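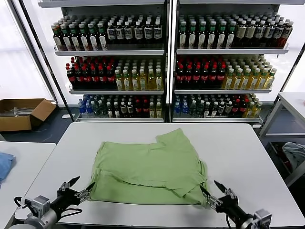 Grippers & End Effectors

Home | Forums | New posts | Search

Pointed fingers on cloth: am I missing something?

tindrum
Second week with the Odard fingers on both arms. T-shirts only so far. They pinch a folded hem well enough at the two front corners, but I'm not convinced they're better than the old flat Corkedico pads, and they cost a lot more. The sales page says 3000 cycles before the tips need changing. Has anyone got near that?

bramblecote
Nearly 100 folds in December, then I stopped. Mine left little pulls in thin jersey. What's your grip force set to?

tindrum
25 per cent. Any lower and the hem slides out on the right.

Sabina Malý
I'd blame the controller before the fingers. We ran the Michalík one and the Jevosow one with the same tips and the same shirts, and the Michalík closed late on one side every time. Which are you on?

tindrum
Michalík. Annoying.

oldspanner
Don't agree with Sabina. Pointed tips bunch the cloth wherever they grab it, whichever box is driving them. Look at the right side of that green shirt.

Sabina Malý
A bit of bunching at the corner proves nothing. Swap the controller and leave everything else alone, then we'd know.

bramblecote
Or swap the pads back first, it's four screws. And watch the cable on the left wrist, mine looped like that and snagged on the table edge.

tindrum
Pads first then. I'll post numbers when I have them, good or bad.

7 replies | 101 views | Share (2)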